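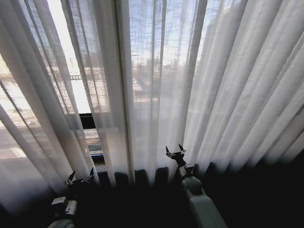 Sheer curtains drawn across a large window.

Open day at the Alleck mill, Uslow
31 October 2021

The Alleck weaving mill opens to visitors twice a year, in March and again in the fall. I took the 40-minute train ride from Clernlow and walked up from the station. Admission was 5 dollars, paid in cash at the gate.

Our guide was Thérèse Gosselin, who started there as a mender and now runs the finishing room. She took us first to the yarn store, then to the warping floor, where a single warp for voile can carry thousands of ends. If one breaks, the machine stops and someone ties it by hand.

The weaving shed is loud. Earplugs are handed out at the door — take them. Most of the looms were running a plain white voile for Requena, a hotel supplier that has ordered from the mill for years. The order on the board that morning was for 1,099 yards.

I liked the finishing room best. The cloth is washed, stretched and heat-set, then checked over a lit table. Gosselin showed us how to spot a slack thread by looking along the cloth at a low angle. I found one out of the three she had marked.

The remnant shop is across the yard and takes cards. Short lengths go fast, so go there before the tour if you want any. Lunch in the canteen was soup and bread. The last tour leaves at 3, and parking is free behind the dye house.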